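Sastora Table Sorting Set: Data Card

Version 2
Last edited 6/18/24
Maintained by Akosua Kwofie

Summary

Sastora is a set of short recordings of small household things being sorted, bagged and put into baskets on a table. The things are the kind that pile up on a counter or at the bottom of a drawer: zip-top bags, plastic kitchen tools, lids, clips, cloths. The set has 300 recordings, split into 9 groups by the kind of item being put away.

Each recording starts with items on the tabletop and ends when the sorter says the table is done. Some end with things still out. Those are kept and marked "partial" in the index.

What is on the table

The table has a dark gray marble-patterned top with faint lighter veining. It is used for every group except Sketcombe, which was recorded on a plain white desk before the table was available. Colors look different on the two surfaces, so keep Sketcombe separate if color matters to you.

Baskets are plastic with holes in the sides. The tabletop shows through the holes, and outlines drawn around a basket include them as part of the basket. An item seen through the holes is labeled only if a labeler could name it without looking at the rest of the recording.

Zip-top bags are clear. They were reused until the seal failed, and the older ones have a lot of creases. Bags are labeled "bag, flat" or "bag, filled". A bag with only air in it counts as flat.

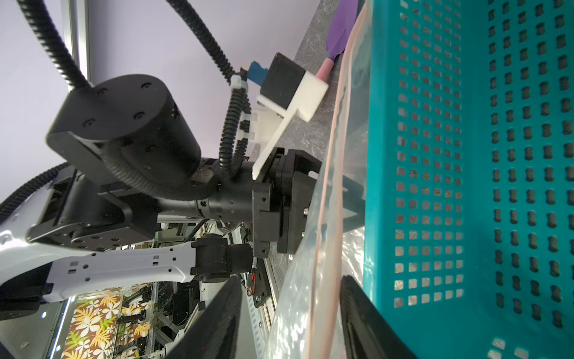

Kitchen tools were the hardest group to name. Labelers could not agree on where a turner stops and a spatula starts, so both words were dropped in version 2. Anything with a handle and a broad flat end is now "flat tool". The old names are still in the notes column for people who need them.

Groups

The index lists a group name for each recording. Most are plain words such as "lids" or "cloths". Two have names of their own:

Brarkedach: mixed items, no sorting rule given. The sorter decides what goes together.
Sketcombe: the early recordings on the white desk. Fewer kinds of items, no clips.

Files

index.csv has one row per recording, with the group, the item list, the end state and notes.
labels/ has one text file per recording.
items.txt is the full list of item names with a short definition for each.
changes.txt lists what was renamed or removed between versions.

Item names are lowercase and singular. Where a color is part of the name, it comes last, as in "basket, teal". We use 20 color words and no others. Pinkish orange goes under "pink" when it is a seal line on a bag and under "orange" everywhere else. This is a leftover from version 1 and will probably be fixed.

How items were labeled

Two people labeled each recording separately. If they disagreed on a name, Akosua picked one and wrote the other in the notes. If they disagreed on whether an item was in the basket or leaning on it, the label is "at basket".

Wrinkled plastic gave the most trouble. Bright spots on a bag can hide the edge of whatever is behind it. Labelers were told to draw the bag first and leave the hidden part of the other item undrawn.

Known problems

Clips are missing from some item lists even when they are on the table.
Blue and teal were mixed up in the first half of the lids group. Corrected rows have "recolor" in the notes, but the check was never finished.
A few bags change from "flat" to "filled" several frames late.
Cloths folded more than once are sometimes listed as two cloths.

Uses

The set works for practice in naming items, finding clear bags on a patterned surface, and telling whether something is inside a basket or next to it. It is a poor choice for judging size. No ruler or scale was placed on the table, and items in the same group can be very different sizes.

Earlier item lists came from Boateng, our older drawer-sorting set. Names that appear in both sets have the same meaning, except "lid", which in Boateng also covers jar tops.

Changes planned

The August version will finish the blue and teal check and add the missing clips. Group names will stay the same. Send corrections to Akosua with the recording number and the row from index.csv. Please do not edit the label files directly, as they are rebuilt from the index each time.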